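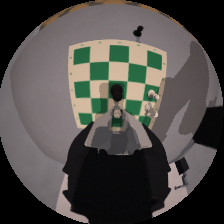

Simulated gripper view of the five-by-five board used in Skovden's chess handling tests.

Skovden pauses Jurka 9 after pieces land off their squares

Tuesday - I run the small team behind Jurka, our program for teaching a robot arm to pick up and set down chess pieces, and I'd like you to hear this from me first. We've pulled release 9 and we're asking everyone who has it to stop using it on real arms for now.

So what happened? We ran 1,365 moves in the simulator, and in 205 of them the fingers opened too early. The arm thought it had reached the table when it was still a little way up, so the piece dropped, tipped or rolled. Some knocked into their neighbors, and a few went right over the border! The software then logged every one of those moves as a success, and that's the part that really bothers me.

We traced it to the height check. In October we swapped in a faster one, and it gets confused when the gripper's own shadow falls across the square it's aiming for. Pale squares are worse than green ones. Our old test set had hardly any strong shadows in it (my call, and a bad one), so the fault went straight past us.

No one has been hurt, and we've had no reports of damage. Still, an arm that's wrong about its height can also press down too hard, and I don't want anybody's fingers near the board when that happens.

If you're on release 9, please go back to release 8. Your saved boards will open just fine. Our friends at Plotovard, who host the downloads, have already taken the bad build down.

The fix is in testing now. It has to get through 200 shadow-heavy games without one early release before we ship it, and we'll post the full logs either way - good or ugly.

Questions, odd results, complaints? Write to the Jurka help desk at Skovden and put "height check" in the subject line. I'm reading all of those myself this week.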